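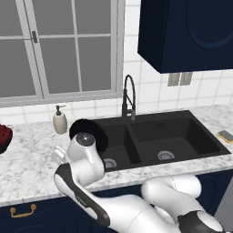
How Much Water Does a Shared House Waste Waiting for Hot?

Project report, Household Science elective
Written by Annick Barbier, with Lionel Millet and Vasylyna Fedoruk

Why I picked this

I grew up in an apartment where hot water came out of the tap hot. Then I moved into the house on Cledgate with three other students, and the first morning I stood there with my hand under the faucet for so long that I started reading the back of the cereal box. All that water was clean and paid for and it went straight down the drain.

So when our teacher, Ms. Farquharson, told us to pick something at home that we could measure with stuff we already owned, I knew right away. Lionel wanted to do mold on bread (everybody does mold on bread!) but I talked him into this one over lunch, and Vasylyna joined because she lives upstairs from me and would have to put up with it anyway.

What we wanted to find out

Our main question was how much cold water runs out before the hot water gets to each tap. The second one, which got more interesting as we went, was whether people in the house could guess that amount. Lionel added a third about whether a slow trickle wastes less than opening the tap all the way. I thought that was a silly question and I was wrong.

What we used

A kitchen thermometer, a measuring jug, a plastic bucket, my phone as a timer, and a notebook that is now pretty wrinkled. We borrowed the jug from Anayeli Villaseñor down the hall, who makes jam and has a really nice one with clear lines on it. I want to say thank you to her here because we kept it way longer than we said we would.

How we did it

We tested 4 taps: the kitchen, the downstairs bathroom, the upstairs bathroom and the little utility room by the back door. Every tap got 20 test runs, spread over September. Before a run the tap had to be left alone for at least two hours, so the water in the pipe had time to cool off. That rule was the hardest part of the whole project. Try telling a house full of students they can't wash their hands upstairs until after four in the afternoon.

For a run, one person opened the hot side all the way and caught everything in the bucket. The other person held the thermometer in the stream and called out when it got to the temperature we had agreed on, which we picked by all three of us saying "okay, that's hot" and averaging. Then we shut it off and poured the bucket into the jug to measure.
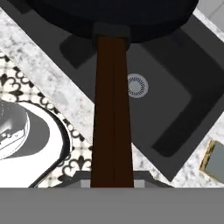 The bathrooms were more annoying than the kitchen because a bucket doesn't fit under a low faucet. We ended up catching the water in a flat baking dish and tipping it into the bucket every few seconds, and yes, we spilled. In the first week we threw out a bunch of runs for this reason and did them over. Vasylyna got very fast at swapping dishes by the end and I have decided this counts as a lab skill.

We also had a problem with people forgetting. I put a paper sign on the upstairs door and somebody wrote "no" on it. After that we moved most of the upstairs runs to early morning, before anybody was awake, and I'd do them in my socks with the lights half off.

What we found

The utility room was the quickest, which makes sense when you follow the pipe, because the water heater is right on the other side of that wall. The jug barely got wet. The kitchen came next. The upstairs bathroom was the worst by a lot, and we figured out why when Lionel crawled around in the basement with a flashlight. The hot pipe goes all the way to the front of the house, up, and then back again over the hallway. It has no insulation on it anywhere that he could see.

For the guessing part, we asked the people in the house and some friends from the Flallamport dorms to pour out the amount they thought ran down the drain upstairs. Almost everyone guessed low. One person poured a coffee mug's worth and walked off very sure of himself. The real average was 2000 milliliters, so a big soda bottle, every single time. The kitchen average was 400 milliliters.

About the trickle: I expected it to save water since less is coming out. It used more. When the water moves slowly through a cold pipe it loses heat the whole way, so you wait and wait and the total ends up bigger. We only did this on the kitchen and upstairs taps, so I wouldn't bet my grade on the exact size of the difference, but it went the same way both times.

What could be wrong with it

We never measured the temperature of the basement, and I think it got colder toward the end of the month, so the later runs might come out higher. The thermometer is slow. If it lags by a second or two, then every number we have is a bit too big. Also we only tested one house. Ms. Farquharson asked how old the pipes are and we didn't know, and our landlord didn't answer the email.

What we changed at home

We keep a pitcher by the sink now and catch the cold part. It goes on the tomatoes or in the kettle. Vasylyna fills the pitcher and I'm the one who forgets to empty it, so we've had a few words about that. Dishes get done in one batch after dinner, so we only wait for the hot water once. I'd love to put foam sleeves on the basement pipe and do all the upstairs runs again in the spring, if the landlord ever writes back. 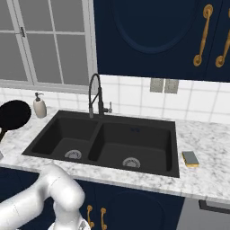
Who did what

Lionel: basement, pipe drawing, the trickle test, most of the math.
Vasylyna: dish swapping, upstairs runs, asking people to guess.
Annick (me): kitchen and utility room runs, early mornings, writing this up.

The notebook with all the runs is in the folder on the classroom shelf. The page with the coffee ring on it is still readable if you hold it up to the window.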